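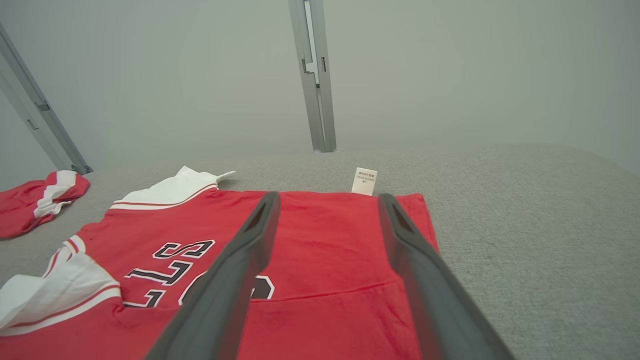 **Warnudora:** Grorano told me to skip remote control and move the arms by hand. Slower, but you feel every mistake. Has anyone tried both on clothes?

**Guerra:** Both! I'm at 18 remote runs on the red jersey and loving it - you see only what the robot sees, so you stop cheating.

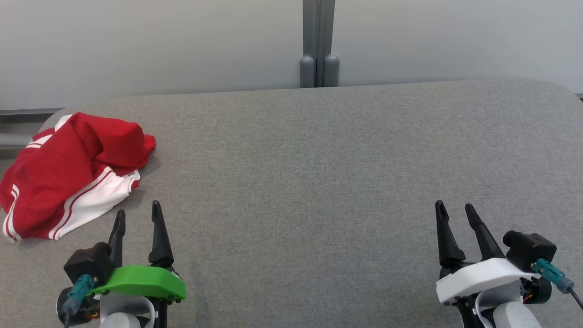

I start each run with both grippers open, then go for an edge with one hand only. The second joins when there's a corner to hold.

**Prukano:** Disagree on 18. I'd want 1,000 before training on anything knit.

**Guerra:** Ha, ask me Saturday! I'll have 27.

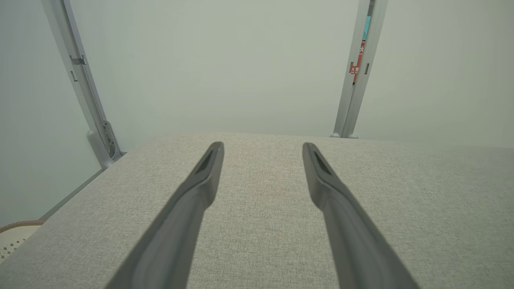 *Wrist view, fingers open over the table*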